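The paper should be ready before you print anything, so please begin with this step one day earlier. In this tutorial I make a soldier's leave pass in the style of a home garrison in 1937, for use at reenactment events. The same method works for ration cards, gate passes and small receipts.

My unit portrays a supply company stationed at Fokville, a town which we made up ourselves, so I do not copy any real regiment's form. If you copy an original, measure it well and keep a ruler in your scan.

## What you need

- Uncoated paper, 90 gsm, cream or light gray
- Black tea, two bags for a flat tray of water
- A laser printer (ink from an inkjet will run if the pass gets rain on it)
- A dip pen and blue-black ink
- A rubber stamp and a purple ink pad
- A bone folder, or the back of a spoon
- Blotting paper

I buy my paper from Pallell, in packs of 200 sheets. It is a bit rough on one side. Print on the smooth side.

## Step 1: Tone the paper

Make the tea strong and let it get fully cold. Warm tea makes the sheet wavy, and a wavy sheet will jam in the printer. Put in one sheet at a time, wait one minute, lift it by two corners and lay it on a towel. When the shine is gone from the surface, move the sheet between blotting papers and put heavy books on top for the night.

Do not make it too brown. A pass that was issued last week should look almost new. Many reenactors carry papers that look eighty years old, and for me this spoils the impression more than a wrong typeface.
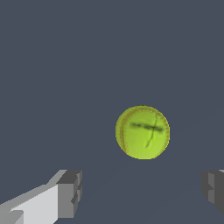 Cut the toned sheet to size only after it is flat and dry. Paper grows a little in water and does not always return to the same measure.

## Step 2: Set the text

Choose one serif typeface for the printed form and one typewriter face for anything the company office would fill in. I use Carrillo for the form. It has narrow capitals, and the title line fits without changing the spacing.

The form needs these lines:

1. Name of the unit and station
2. Number of the pass
3. Rank, name and service number
4. Leave from and until, with hours
5. Destination and route
6. Signature and rank of the issuing officer
7. Space for the station stamp

Use dotted lines for the blanks and do not make them all the same length. The line for the service number can be short, but the destination line should go across the full width.

Before you use the toned paper, print one copy on a plain sheet. Fold it and try it in your tunic pocket. My first version was 29 mm too wide and I had to set the whole form again.

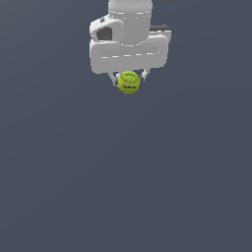 *White robot arm holding a tennis ball, computer rendering.*

## Step 3: Fill it in by hand

Write with the dip pen, and do it quickly. A clerk who fills in passes all morning does not draw beautiful letters. If you have never used such a pen, practice first on the cut-off strips of the toned paper - the tea changes how the ink spreads.

If the ink feathers too much, the paper is not dry yet. Press it for one more night.

Let a different person sign as the officer. Two kinds of handwriting on one pass look much better than one person pretending.

## Step 4: Stamp and fold

My stamp was cut by Astex from a drawing I made in black and white. Send them a large drawing and ask for the exact diameter you want, otherwise the thin outer ring can be lost.

Press the stamp a little to one side, so that one edge is weaker. It should cover part of the signature. Wait ten minutes and then fold the pass in four, with the text inside. Rub each fold once with the bone folder.

## Keeping the pass

Carry it in the paybook, not loose in the pocket. In September we had two days of rain at our camp, and the passes inside paybooks stayed readable. The purple stamp ink is the weak part - it goes pink when it gets wet, so have a second copy stamped and ready at home.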